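The White Cabinet in the Green Room

How one meeting room in Mistordale was arranged for air, for pictures and for coffee

Branden Magazine, May 28, 2022

When people speak about a good meeting room, they speak first about the table, then about the screen, and at the end maybe about the coffee. The air they mention only when it is bad. I have worked in rooms where everybody had a headache by four in the afternoon and we blamed the agenda.

I came to the Joltemlow building on Costigan Street in April with a small assignment: to write about how shared rooms are furnished in offices that had been half empty for a long time and were filling up again. I expected to write mostly about chairs. I stayed much longer than planned, and most of my notes from these visits are about an air purifier, a television that can travel, and a wall with hills on it.

The room has an official number, but in the building it is called the Green Room. The reason is the mural. It is a landscape with grassy hills, very bright, with a few darker trees between the slopes, and it takes a large part of the wall. A thin gray rail closes it at the bottom, and under the rail the wall is plain white. I must confess that I do not like most landscape murals in offices. They want you to be calm, and when something wants me to be calm I become suspicious. With this one I made peace on my second visit. The green is strong enough that the other things in the room can be black or white, and the room still does not look like a clinic.

A wall must share its place

In older offices the screen was fixed to the wall with bolts, and the wall belonged to it forever. The table had to face it, and the chairs had to follow the table. People at Joltemlow decided against bolts when the mural was put up. A hole in a painted hill is a sad thing, and the wall would have been hidden for good behind the screen.

So the television is on a mobile stand, with two tall black poles and a wide flat base. Its weight is low, which gives confidence when somebody passes behind it. There is also a small shelf partway down the poles. In my experience such a shelf begins its life with a noble purpose, for a laptop or a conference camera, and finishes as the home of one lost marker. I have nothing against this. A marker must live somewhere.

What a mobile stand does not solve is the cords. They must come down from the screen and they must go somewhere, and with a movable stand the distance changes each time. The usual remedy is to tie them tightly to the pole. I would recommend leaving some freedom. A cord that is tied too short pulls on the socket of the television when the stand is moved, and the socket is expensive to repair. Better a slightly untidy loop than a broken connector.

The blinds matter also. They are white and vertical, with narrow fabric slats, and they reach nearly to the floor. Vertical slats are not in fashion now, I am told, and designers prefer a roller. But a roller is either up or down, while slats can be turned a little, and with a glossy screen a little is often what you need. Reflections on a dark screen come from the ceiling lamps as well as from the windows, so before you buy thicker curtains, sit down in the worst chair and look where the bright spots really come from.

Where to put a thing that breathes

The purifier arrived later than the rest of the furniture. At first it was put in a corner, as close to the walls as possible, with the explanation that nobody wants to look at it. This is the most common mistake with such machines. A purifier takes the air in and gives the air out, and if one of its sides is pressed against a wall or a cupboard, it works hard and cleans mainly the corner. The instructions usually ask for some free space at all sides, and these instructions are usually thrown away together with the box.

After a few weeks it was pulled forward. The light wooden floor helped, and so did the small wheels at the bottom of the cabinet. I consider wheels the most important feature when a purifier is chosen for an office, more than the display and more than any application for the telephone. A heavy machine without wheels stays where the delivery man put it.
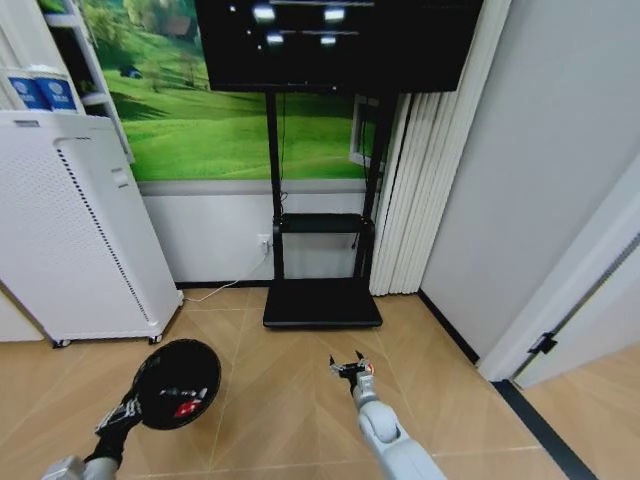 One reader, to whom I had described the arrangement in a letter, answers that I am too kind to it: "You praise the wheels, but a machine on wheels is always in somebody's way. In our office the cable crossed the floor and three people stepped on it in the first week. We pushed it back into the corner and had peace." I take this objection seriously. The cable is the weak side of every floor machine. In the Green Room the outlet is low in the wall, beneath the mural, and the thin white cable goes down from it and across the floor toward the purifier. The distance is short, and it was chosen so on purpose. If in your room the cable must cross the way between the door and the chairs, then the place is wrong, and you should look for another outlet before you give up on the machine.

I would add one more thing to this answer. Peace in the corner is a kind of peace, yes, but then the machine was bought for decoration.

The question of noise

There is a moment in every meeting when the purifier goes to a higher level by itself. Somebody has come in with a perfume, or the door to the kitchen was left open, and the fan becomes louder. People look at it as they would look at a colleague who coughs. Then they forget.

In Mistordale they found a habit that I find reasonable. The machine runs at full level before the meeting, when the room is free, and is set to the low level when people sit down. After the meeting it goes up again for a while. It asks only that one person remembers the button. A note next to the light switch was enough to make it work, and it is written in friendly words, without capital letters and without the name of a department under it.

The meter that counts the working hours of the filter showed 1,204 when I first looked at it. On my last visit it showed 1,279. I wrote these numbers down mainly from curiosity, but they had a use. The person who orders supplies could see how much the room was in fact used between my visits and could plan the new filter from it. A filter that is changed too late is a well-known problem, and one that is changed too early is money in the garbage. If your machine has an hour meter, write the number on a piece of tape inside the cover each time you clean the outside. It takes less time than to search for the last invoice.

About cleaning: the rows of small holes in the front collect gray dust, and they collect it slowly, so that one does not notice. A dry soft brush is the right tool. A wet cloth pushes the dust into the holes, where it becomes a kind of paste. I learned this at home with a different machine and I would be glad if others could learn it from me instead.

Every flat surface becomes a table

I come now to the matter which made the longest discussion. The top of the purifier is flat, and it has a comfortable height. Anybody who has worked in an office knows what happens with a flat surface at a comfortable height.

The building has paper cups in blue and white, and people carry them into the Green Room and look for a place. There are shelves, white, with open compartments, and cups are put there too. But the shelves ask you to turn away from the talk, and the white cabinet stands nearer. A person who is explaining something will put the cup down without looking.

I asked several people what they think about it. Opinions were divided in a polite manner. Some say that a cup on an electrical machine is simply forbidden, and that there is no more to discuss. Others say that the top is closed and solid, and that a little coffee on it can be wiped away. My own opinion is in the middle, and I know that this is an unpopular position. It depends where the air goes out. With machines that blow upward through a grille on the top, a cup is a real danger, both to the electronics and to the papers of the neighbor. With a closed top the danger is smaller, but the buttons and the sensors do not like sugar.

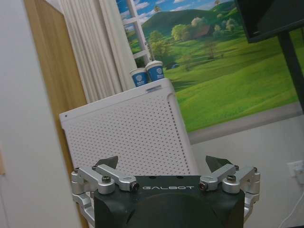 Give the cups a better place

To forbid is easy, and it is also the least successful method. I have seen signs with a crossed cup in many offices, and I have seen cups standing under them. People do not put down their coffee in order to be disobedient. They need their hands.

The better way is to offer a surface that is closer than the wrong one. A narrow side table would do it, or a ledge along the wall at the height of the elbow. At Joltemlow they are considering a small round table near the place where people stand when they present. I would choose one with a raised edge and with a color different from white, so that it is seen by somebody who is thinking of other things. It should be light enough to move together with the television.

It is also worth thinking about the bin. A used cup stays where it is when the bin is out in the corridor, and the next group finds it in the morning and believes that it belongs to someone. So nobody throws it away, out of good manners. A bin inside the room, close to the door, costs very little.

If you furnish such a room yourself

Begin with the outlets. Walk along the walls and mark where they are before you draw anything, since the screen and the purifier will both want one, and 2 machines on one extension cord is how a tidy room begins to look like a workshop.

Decide then what people should see when the screen is dark. A screen is dark for most of the day, and what is behind it and beside it will be looked at for many hours by persons who are waiting for others to finish a sentence. Hills are a good choice, I admit it now. On my last afternoon in Mistordale I sat through a long conversation about parking permits in which I had no part, and I spent it with the slopes near the upper left, where one can find a small structure if one looks with patience. I could not decide if it was a house or a barn. The people who work there every day have different opinions about this also.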